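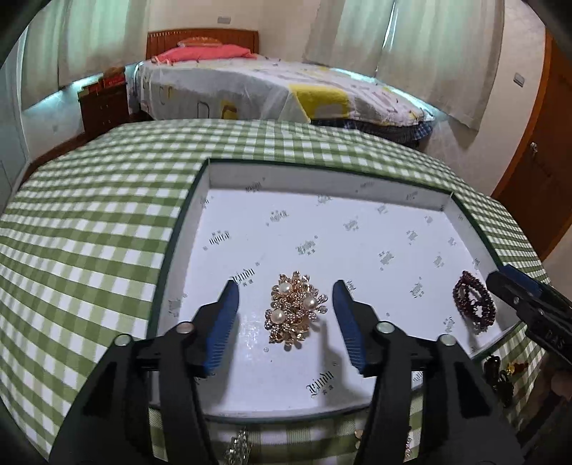 Where the Vistow reference guide stands

Progress report to the Ilura fund, February
Prepared by Yasaman Zamani, Harkport Toy Archive

The grant was for a free online guide to the hair and tail materials used on Vistow ponies and dolls, so that collectors can tell an original head of hair from a later rehair. We said we would finish the sampling stage by now. Sampling is finished for the ponies and unfinished for the dolls. I would also like to use this report to take back a couple of things we said in the application.

Sampling

We have fiber samples from 100 ponies, all taken from the inside of the neck plug, where a short cut doesn't show. Owners agreed in writing before anything was snipped. The dolls are going slower. Their heads are glued instead of plugged, and the only way in is to warm the neck, which I am not willing to do to somebody else's doll on the strength of a forum post that says it is safe. Celeste Macedo has done it on her own spares and most came through fine. One split at the seam. That one is enough for me.

In the application we wrote that original Vistow hair "can be reliably identified by a float test." I wrote that sentence and I no longer believe it. The test has been repeated on collector sites for so long that everyone treats it as settled, us included. The idea is that factory nylon sinks and the replacement fiber floats. When we tried it, the result changed with how much old conditioner was in the hair. A washed strand and an unwashed strand from the same tail gave different answers. I don't know where the claim started. The earliest version we found was already quoting an older one that is gone.

What does seem to help is the plug pattern. Ponies from the first factory have 7 plugs across the forelock and the later ones have fewer. So far we have not met an exception, but I would ask you not to repeat that yet. Most of our ponies came through the same small circle of sellers, and if one of them had a habit of rehairing with the original holes we would be the last to know.

Color names

This took far more of the winter than planned. There is no official Vistow color list. What circulates is a list somebody assembled by eye, later copied with the spellings cleaned up, and it includes at least two shades, "sea rose" and "pale lilac," that I suspect are the same pink at different stages of fading. We left samples of both in a window for several weeks with half of each covered in foil. The uncovered "pale lilac" moved toward gray and the covered half did not match any sea rose we own. That rules out very little. Celeste thinks the two shades are separate and she may be right, so the draft guide gives both names with a note.
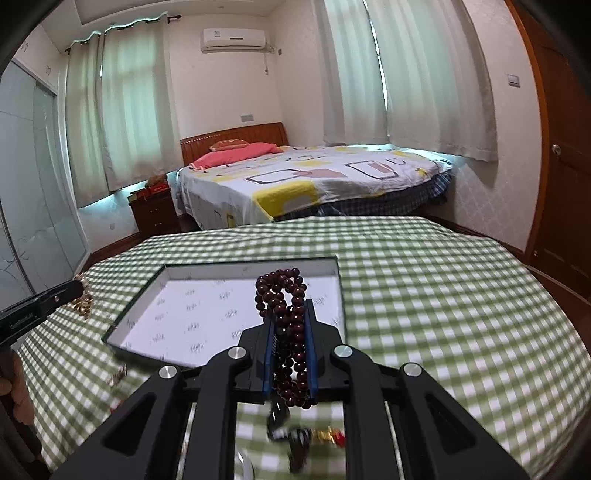

We also dropped the plan to match colors from seller photographs. Auction lighting makes white ponies yellow and yellow ponies white, and the buyers who write in most confidently are often working from a phone screen. Every color entry in the guide will come from a fiber we have had in hand, and where we have not had one it will say so.

The Öztürkmen thread

You asked at the last review whether we had followed up the Öztürkmen story. For anyone new to the file, the claim is that a batch of dolls was rooted with thread from a carpet yarn supplier called Öztürkmen, which would explain the coarse hair on the so-called winter set. It is a good story and it raises prices. We have found no invoice, no label and no person who worked there. We have one coarse-haired doll, on loan, whose owner paid more than 500 dollars for her and would very much like the story to be true. Her fiber is coarse. I can't say anything else about it. The guide will mention the claim in a single line, marked as unconfirmed, and I expect complaints.

Money

Spending is under budget, mainly because the microscope was repaired instead of replaced. The repair may not hold. I would rather keep the difference in reserve than put it toward printed cards, which were Celeste's suggestion and which she still argues for. Postage has gone over. Insured return shipping for borrowed ponies costs more than we allowed, and I don't see a way around it while the owners want their ponies back.

What comes next

The pony section goes to outside readers next. I have asked for readers who disagree with us about plug patterns, and one has agreed. The doll section will need more time, and I am asking for the deadline on that part alone to be moved. If the answer is no, we can publish the ponies by themselves and take the word "complete" out of the title. I would be fairly happy to see it go in either case.

The sample log and the float test notes are available on request. The notes are messy, and the early pages use a numbering system that we later dropped, so please ask for the key as well.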